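Lista de comprobación antes de grabar demostraciones a mano (con mis comentarios)

Tiempo de lectura: 5 min
16 comentarios · 30 veces compartido

Llevo desde octubre pasando esta lista cada mañana en el taller de Clistance y me la han pedido ya tantas veces que la cuelgo entera, con las notas que le he ido garabateando al margen. Es para enseñar tareas al robot con pinzas de mano, una en cada mano, sobre mesa. Al final hay un trozo para cuando toca teleoperar, que tiene sus propias manías.

Marco OK, REPASAR o NO GRABAR. Si sale un solo NO GRABAR, no se graba, aunque haya prisa (y siempre hay prisa).

1. PINZAS

1.1 Tornillería del soporte apretada. OK.
Comentario: la reviso con la llave, no con los dedos. Con los dedos todo parece apretado.

1.2 Almohadillas de los dedos bien pegadas y sin cantos levantados. REPASAR.
Comentario: las de la izquierda ya tienen uso. Agarran bien todavía, pero las apunto para cambio. Una almohadilla que patina a mitad de serie te estropea las demostraciones sin que te enteres hasta el entrenamiento, y entonces a ver quién las separa.

1.3 Apertura y cierre completos, tres veces, sin tirones. OK.

1.4 Calibración de apertura del día. OK.
Comentario: cerrar del todo, abrir del todo, guardar. Son dos minutos, ¡hacedla! En la serie de Tunstall me la salté una tarde y hubo que repetir 3 tandas enteras.

1.5 Gatillo y dedos de la persona: nada de anillos, nada de mangas anchas. OK.
Comentario: el pellizco de la pinza duele más de lo que uno se imagina.

2. MESA Y OBJETOS

2.1 Superficie limpia y estable. OK.
Comentario: empujo la mesa con la cadera. Si se mueve, calzo.

2.2 Recipiente de destino colocado y sin holgura. OK, con nota.
Comentario: ahora estamos con la caja de compartimentos, la de madera barnizada con tapa, y es una tarea preciosa y muy traicionera. La tapa tiene que quedarse abierta sola durante toda la demostración. Si se vence, coge los dedos de la pinza o, peor, los de quien la sujeta. La abro, doy un golpecito en la mesa y espero. Miro también las bisagras, que son pequeñas y se llevan muchos abre y cierra.

2.3 Compartimentos vacíos al empezar cada toma. OK.
Comentario: parece una tontería, pero es el fallo que más repito. Una pieza olvidada de la toma anterior y el robot aprende que ahí ya había algo.
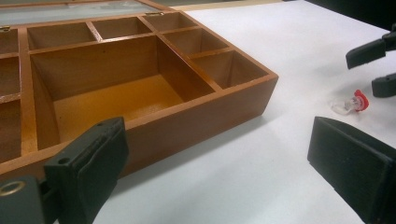 Talha Tanoli comentó que a él le preocupan más los huecos estrechos que la tapa, porque ahí la gente tiende a forzar la muñeca para entrar recta y acaba apoyando la pinza en el tabique. Propone añadir un punto: probar en seco la entrada a cada hueco, sin pieza, y descartar los que obliguen a hacer palanca. «Si a mí me cuesta con la mano, el brazo va a empujar», escribió.

Pues añadido queda, como 2.4, y gracias. Yo los huecos pequeños los dejaba para el final de la sesión — con la mano ya cansada, que es justo cuando peor se entra.

2.4 Prueba en seco de los huecos. REPASAR.
Comentario: pendiente de hacerla con las dos personas que graban, que no tenemos la misma mano.

2.5 Bordes: nada que pinche, astille o se enganche. OK.

2.6 Piezas con plástico rígido: mirar grietas. OK.
Comentario: apretar de más con la pinza es facilísimo. Si una pieza cruje, fuera.

3. LA PERSONA QUE ENSEÑA

3.1 Altura de trabajo cómoda, hombros abajo. OK.

3.2 Descanso cada 30 minutos, con alarma. NO GRABAR si no hay alarma puesta.
Comentario: este punto me lo discuten todos y no lo pienso quitar. Las pinzas pesan poco el primer cuarto de hora y luego ya no. Además, se nota en los datos: los movimientos se vuelven bruscos y las trayectorias, vagas.

3.3 Nadie mete la mano entre las dos pinzas durante la toma. OK.
Comentario: si algo se cae, se para, se recoloca y se empieza de cero.

4. SI TOCA TELEOPERAR

4.1 Parada de emergencia probada, no mirada. OK.
Comentario: se pulsa de verdad, se comprueba que el brazo se queda quieto y se rearma.

4.2 Velocidad limitada durante las primeras tomas. OK.

4.3 Retardo del mando aceptable. REPASAR.
Comentario: ayer por la tarde lo noté pastoso. Si mueves y el brazo llega tarde, corriges dos veces y acabas dando un golpe.

4.4 Zona del brazo despejada, mochilas incluidas. OK.

5. CIERRE

5.1 Tomas malas marcadas en el momento. OK.
Comentario: llevamos 637 guardadas de esta tarea y las que me dan guerra son las que dejé «para marcar luego».

5.2 Pinzas en su soporte, baterías a cargar, tapa de la caja cerrada.

Falta meter algo sobre iluminación, lo tengo a medias.

Relacionado
Cuándo tirar una demostración a la basura
Brulura: apuntes de una semana teleoperando
Lo que cambiamos en la mesa de Skerncombe
Almohadillas de pinza: cada cuánto las cambio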